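# Geltum Workshop Publishes Plans for the Notine Bench Gripper

**Monday, August 6, 2018** – The Geltum shared workshop has published the complete build files for Notine, a small robotic hand designed to be printed, wired and programmed on an ordinary table. The release covers the printable parts, the wiring diagram, the servo control code and the test procedure used during development.
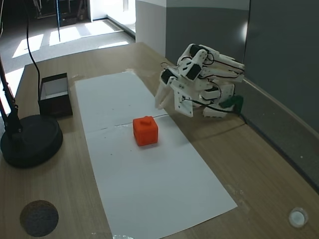 Notine was designed by Nadja Pichler and Yoga Yusof, both members of the workshop, and built on the workshop's own printers. It is intended for people who have put together a simple kit before and want to move on to a machine that picks things up. No milling, welding or metalwork is needed. The heaviest tool on the list is a hand drill, used to open out the screw holes in the base plate if the printer has left them tight.

## Design

The hand has two fingers driven by hobby servos. All structural parts are printed in white plastic and fixed together with machine screws. The servos are bolted directly to the printed segments, without separate brackets, so a failed motor can be changed without taking the fingers apart. Servo wires run on the outside of the hand. An earlier version carried them through internal channels, which looked tidier but made every repair slow, and the channels were dropped.

The hand is mounted at one end of the table and works forwards and down. It does not travel. Objects are placed within its reach on a strip of plain paper taped to the tabletop, which gives an even background and can be marked in pencil and replaced when worn.

The standard test object is a printed orange-red cube with a small knob on top. The knob gives the fingers a narrow feature to close on, while the body of the cube can be used for wider grips. The cube file is included in the release so that builders can compare their results with the published ones on the same part.

## Control

Control software is released under the name Nirnus. It runs on a desktop or laptop computer and sends position commands to the servo board over USB. Each grip is stored as a short text file listing joint angles and pauses. These files can be edited by hand, and no programming is required to change a grip or add a new one.

"Most of the work went into the closing speed," said Pichler. "Too fast and the cube is pushed away before both fingers are on it. Too slow and the servos hum and warm up. The values in the files are the ones we settled on, but they will need adjusting for other motors."

Before release, the default grip was run 200 times in a row with the same set of servos. The log is published unedited, including the failed attempts.

## Parts and printing

The full set consists of 17 printed parts. Supports are required on two of them, and both are marked in the file names. Printing orientation matters for the finger segments, which split along the layers if stood upright. The build guide gives the orientation for each part.

"We wanted a hand that could be mended on the table where it is used," said Yusof. "If a finger breaks, you print a finger."

## Known limits

Notine has no force sensing. The hand closes to a set position whether or not there is an object between the fingers, and soft items may be crushed or dropped. Screws in the finger joints work loose with use and should be checked before long runs. The plans assume a fixed mounting – the hand has not been tested on a moving arm.

## Availability

The files are free to download, copy and alter for any purpose. A wrist joint, under the working name Hutapea, is in development and is planned for release in December. Printed copies of the build guide can be read at the Geltum workshop during normal opening hours.

Fault reports and changed parts may be sent to the designers through the workshop's contact page. Reports should state the servo type, the printing material and the grip file in use.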